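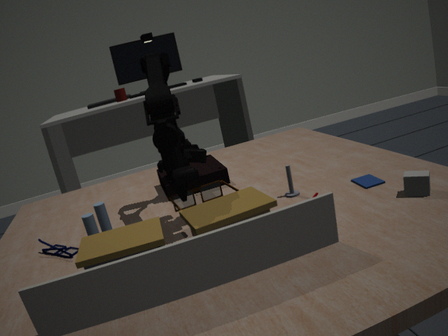 I got to the Jarkavora open evening a little after six and meant to stay an hour. They were stacking chairs when I left!

The robotics class is run by Domnica Stoica out of two rooms on the upper floor of the Comen building, and the September group has seven students, most of them still in high school. Every one of them builds their own practice table in simulation first, with a virtual arm and whatever blocks, boards and cylinders they feel like dropping on it, and then they have to get the arm to do something useful there. I love this. One student had made the whole room around the table too, with a desk and a monitor and a little red cup on it, when all the assignment asked for was a work surface (Domnica told me she doesn't mark down for furniture).

The part that hooked me was the grasping exercise. Flat things are hard! A cube is easy to pinch from above, but a thin board lying on a table gives the fingers very little to hold, and the students were tuning approach heights and finger openings a tiny step at a time. Each of them gets 300 simulated tries per week, and the log goes up on the wall. The best run so far was 139 clean lifts, by Sreekumar Rodrigues, who is sixteen and talked me through his code so fast I had to ask him to start over twice. He had spent most of the week on shadows, trying to find out if they were confusing his color detection. Still undecided, he said.

Visitors could have a go as well. I got 30 tries on a laptop and knocked over nearly everything on the table, including a post I was nowhere near, or so I thought.

After the break we saw the Prellon bench across the hall, where the best programs get run on a real arm later in the term. It was switched off that evening, so I've already asked about coming back. The stairs are at the rear of the building, by the bike racks, and the front door locks at seven.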